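Imico Workshop Forum > Builds in progress > Hand-held grippers, second pair: the pose still jumps

hema_s
Posted Monday, 21:14

Good evening to all. I continue here from my old thread, which became too long and is now mostly about glue.

Short summary for people who did not read it. I am building a pair of hand-held grippers at the workshop. A person holds them, does a small task on the table, and the recorded movement is later used for my two arms at home. The shells are printed, the fingers are my own design, and the marker cubes are on a small bracket which I changed already three times. The motor board is a Kender, the same one I use in the arms, and it gives me the finger opening without trouble. The arms are not the question today.

My question is the pose. In June I made 337 recordings with the new pair. When I went through them afterwards, 47 had at least one place where the pose of one gripper jumps and then comes back. Sometimes it is a very small jump, like a hiccup. Sometimes the gripper is suddenly facing the ceiling according to the software, and this I cannot use.

The jumps are mostly in the left gripper. I have exchanged the two cubes and it is still mostly the left gripper, so I do not believe it is a printing error of the cube. I also printed the markers again on matt paper from Grabowska and it became a little better, but I have not measured this properly, so please do not take it as a result.

I attach a view over one gripper towards the other so you can judge the light and the general arrangement. The ceiling light is on as always when we work.
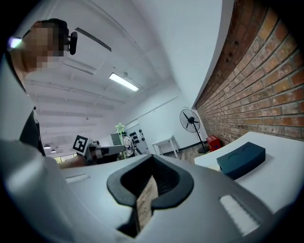 brassnut
Posted Monday, 21:52

My money is on the light. You have a fluorescent fitting overhead and white panels round the markers, so when the wrist tips back the panel throws the light straight at the lens and the black squares go grey. I had exactly this with a calibration board on my plotter. Switch off the ceiling, put two cheap lamps at the sides with baking paper over them, record ten and compare.

Also what is your exposure set to? If it is on auto, stop there and fix that first.

tin_snips
Posted Monday, 22:20

I don't agree about the light. Glare loses you the marker altogether. You'd see a gap in the data, no pose at all for a few samples. Hema says the gripper flips and comes back, and that's the old two-solutions problem with a single square. When the software sees only one face of the cube, and sees it nearly flat on, there are two tilts that fit almost equally well. It picks the wrong one. Next sample it picks the right one.

Check how many faces are detected at the moment of the jump. I'd bet a bag of M3 inserts it's one.

brassnut
Posted Monday, 22:31

Glare on two faces leaves you with one face, and then you have your flip. So it can be both of us.

tin_snips
Posted Monday, 22:33

Fine. Half a bag.

hema_s
Posted Tuesday, 07:40

Thank you both. Exposure is fixed, I learned this in the first thread. The number of faces I do not save at the moment, only the final pose. I will change the script this evening — it should be only one more column.

About the lamps: I can try, but the switch for the ceiling is shared with the wood side, so I must wait until there is no one on the saw.

oldmillpond
Posted Tuesday, 09:05

Different thought. How stiff is the bracket between cube and shell? I built something similar for my daughter's school project and used a long thin stalk to keep the cube away from the fingers. Every time I closed the trigger hard the stalk bent. It looked like tracking noise and it was plain PETG flex. Grab the cube with one hand and the shell with the other and twist. If you can feel anything, it's too soft.

And the cable. Does yours pull on anything?

hema_s
Posted Tuesday, 12:48

The bracket is short, with two screws, and I can not feel any movement when I twist it. But I will print it thicker, it costs me nothing. The cable hangs from below and is not connected to the bracket. I agree it could pull my wrist a little, but then the real gripper moves also, and the data should be correct in this case. Or do I think wrong?

oldmillpond
Posted Tuesday, 13:10

No, you think right. If the whole thing moves together it's a true movement. Annoying for the wrist, though.

hema_s
Posted Thursday, 22:05

I have now the extra column and recorded new ones. Ceiling light on, same position of the table, same task: take the small white cylinder beside the blue-green box. This one shows well how I normally hold the two grippers.
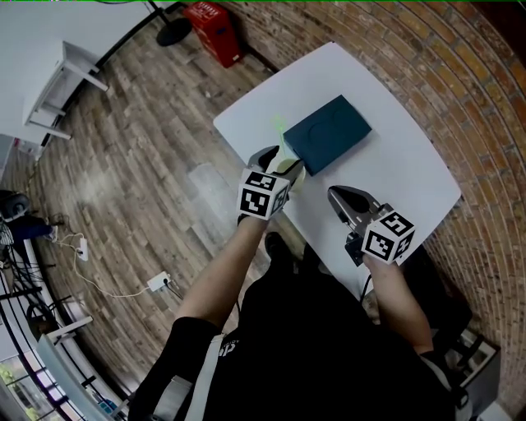
Photo: Hema Subramaniam / Imico members' gallery

Now the results. At every jump of the left gripper the software had only one face. Every one. So tin_snips wins the inserts, I think. With the right gripper it was nearly always more faces, and this explains why the left one is worse: when I reach for the cylinder I turn the left wrist towards me, and I did not notice that I always do it in the same way. It is a habit of mine and has nothing to do with the hardware.

After this I tried with the side lamps and the ceiling off. I can not see a clear difference. A few more faces were found, but the jumps were still there.

tin_snips
Posted Thursday, 22:19

Keep the inserts, buy yourself a coffee. Easiest fix is to rotate the cube 45 degrees on its bracket so an edge points at the camera in your usual pose. Then you nearly always get two faces. Costs one reprint.

brassnut
Posted Thursday, 22:41

I accept the one face result. I don't accept "no clear difference" on the light until you do more than a handful. Also you have a pale cylinder on a white table. That won't hurt the markers but it will hurt you later, when the arm has to find the thing. Put a dark mat down. The Jevell cutting mats are good and don't shine.

tin_snips
Posted Thursday, 22:50

Please don't tell her to change the table. If the arms at home work on a white table then she should record on a white table. A mat gives you nice recordings of a situation the arm will never meet.

brassnut
Posted Thursday, 22:58

Then put a mat at home as well!

hema_s
Posted Friday, 08:02

My table at home is brown and has burn marks from soldering, so you are both a little bit right. I was thinking to record half with a mat and half without. The mat I can borrow from the leather people.

I have drawn the new bracket with the cube turned. While I was there I made the cube slightly bigger also. I am a little afraid that it will hit the box when I work close to it, because the fingers are not very long.

oldmillpond
Posted Friday, 10:27

Don't change two things at once. Turn the cube, keep the size, record, look. If you still get flips then go bigger. I've ruined whole weekends that way.

hema_s
Posted Friday, 12:30

Yes, this is reasonable. Turned cube with old size first.

One more question while you are all here. When there is a jump, do you throw away the whole recording, or do you cut out the bad place and fill it between? Until now I throw away, but the set with the new ones is at 507 and I would like to keep as many as possible.

tin_snips
Posted Friday, 12:44

If it's a couple of samples, fill it. If the fingers are closing during the gap, bin it.

brassnut
Posted Friday, 13:15

Bin all of them. You can record a new one in less time than it takes to argue with us.

hema_s
Posted Saturday, 17:36

The turned bracket is printed and mounted on the left one. The right one is still on the printer, the first layer did not stick and I had to start again. Does anybody have the STL of the clip for the cable, the version 2 from the old thread? The link there is dead.

oldmillpond
Posted Saturday, 18:20

I have it somewhere on the laptop. Will upload tonight.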